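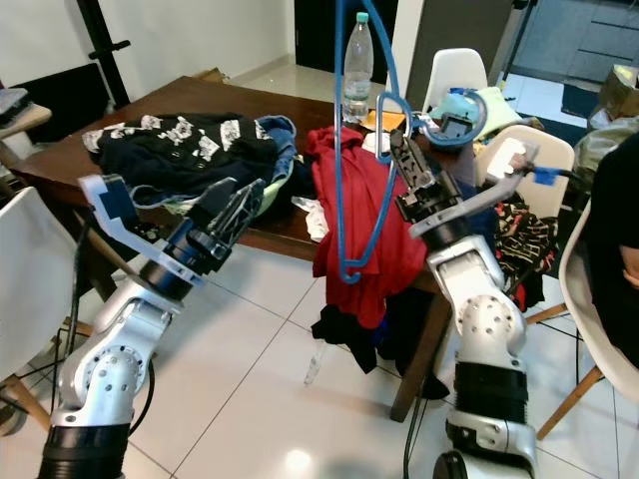
Teaching a robot to hang up a shirt

I spent Sunday, March 8, 2020 at Drekport with the Plandarar lot, watching their two-armed robot learn about clothes hangers (yes, I gave up a day off for this, and I'd go again!). Demetrius Calloway works both arms by remote control, and every go is recorded so the robot can copy him later. They want 2000 goes by October and they've got 38 so far, so there's a fair bit of laundry ahead.

The right gripper takes the blue plastic hanger, and the clothes come off a pile on the table. I had a turn myself and it's much harder than it looks – you can't feel a thing through the controls, and my first shirt took 18 minutes. Everett Nguyen-Tran is taking names for the next open session, which has room for 30 people.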